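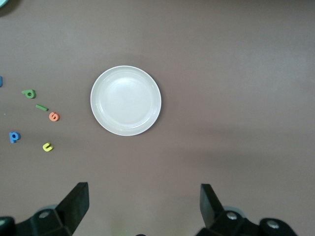 Foam letters and the white plate on the brown table.

The set came from the Dancombe market in April and has lived in a Pusa storage tin ever since. Lowercase only, which is what I was after, as most of the foam sets I found were capitals.

Thickness matters more than I expected. The thin sheet letters from Karakaya have to be picked up with a fingernail. These stand high enough off the table to grip by the sides, and they stack without sliding.

Sorting goes by color first, then by shape. The d and the p are the usual problem: rotate one half a turn and you have the other. I now sort with every stem vertical and check the bowl second.

Washing is 3 minutes in lukewarm water with a drop of soap, then flat on a towel overnight. Do not use the radiator. One k curled at the foot and never recovered.

Next job is labeling the tin.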